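Handout 4: Hand-held grippers for teaching cloth work
Course notes, Robots and Soft Things, spring term
Agnese Grigaitė

Reading for this week: the Tedport kit manual, chapters 1 and 2 (skip the part on firmware). Bring your notebook. The Muluvent people have lent us their pair as well, so everybody gets a turn on both.

1. Why cloth

A box keeps its shape when you pick it up. A shirt doesn't! Pinch it in the middle and you get a peak, a few folds and a loose flap, and the next time you pinch it you get a different set. Last week we tried to write down rules for finding a corner and gave up after 13 of them, with most of the laundry basket still unsolved. The kit takes another road. You hold the gripper yourself, do the job with your own arm, and the recording becomes the lesson for the robot.

I love this way of working, and I'll try to be fair about where it falls short.

2. What the Tedport kit is

Two hand-held grippers, one per hand or one per person, each with a camera looking out past the fingers. The fingers are curved and black, and they screw on, so you can swap them. There is a charger, a carry case and the Stilomov software for sorting your takes. No robot is needed for the recording part, and for a class our size that is a huge help.

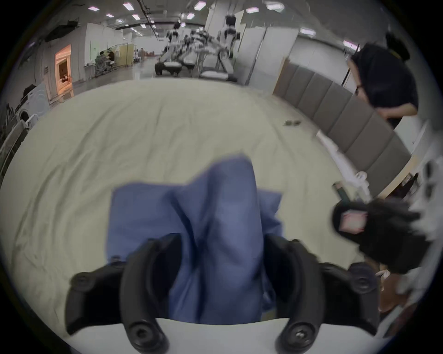

Crumpled cloth is where beginners should start. You don't have to be neat, you only have to get hold of it, lift, and let go somewhere useful. Do this until it gets boring. Our group recorded 178 takes in May and the first batch was close to useless (too fast, fingers closing before they were anywhere near the fabric). After that it got much better.

Things to practice:
Come in slowly, and slow down more for the last bit.
Close fully. A half-closed grip looks fine to you and means nothing to the software.
Keep the cloth in the camera's view while you lift.
Pause for a moment before you let go.

3. The fingers

Compared with the Muluvent pair, which has flat tips, the curved ones are kinder on thick fabric. They slide under a fold and gather it up nicely. On thin cotton the flat tips win, in my opinion, and for a single layer of silk neither is much good. Priedītis makes a soft rubber sleeve that fits both - I have one on order and will report back.

Check the finger screws before every session. Mine worked loose after 34 takes and I blamed the software for a whole afternoon.

4. Two grippers on one cloth

Now the fun part. With one gripper you can pick up and drop. With two you can stretch, and once a cloth is stretched you can find its edges, line them up and fold. You can do both sides yourself or share the job with a partner.

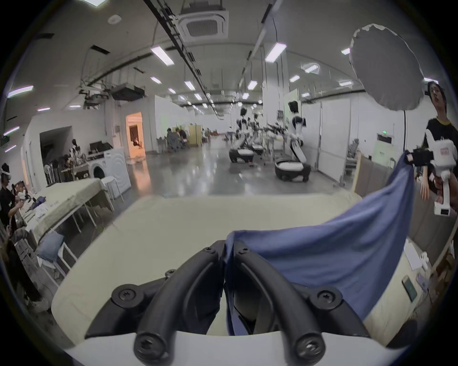 Talk to each other while you pull. Agree on who leads, and have the other person follow half a beat behind. Keep the tension light, since a tight cloth pops out of the fingers and that take is gone. It helps to say "hold" out loud before either of you opens a gripper.

Start both recordings together. Stilomov can match them up afterward, but it wants a clear shared movement at the start, so open and close both grippers twice before you reach for anything.

5. What I'd like improved

Weight. After an hour my wrist knows about it.
The trigger is stiff for small hands.
The manual has one page on two-person work and it needs five.
Sorting takes in Stilomov is pleasant, but exporting them is slow, over 2 hours for our full set.

None of that would stop me from using it again next year. Students who had never touched a robot were making good takes by the end of their first session, and that was a joy to watch.

6. For next time

In pairs, record one cloth from crumpled to folded in half. Keep the bad takes too and label them. Write half a page on where your grip failed and what you changed, and hand it in with your files before 10 in the morning so I can load everything ahead of class.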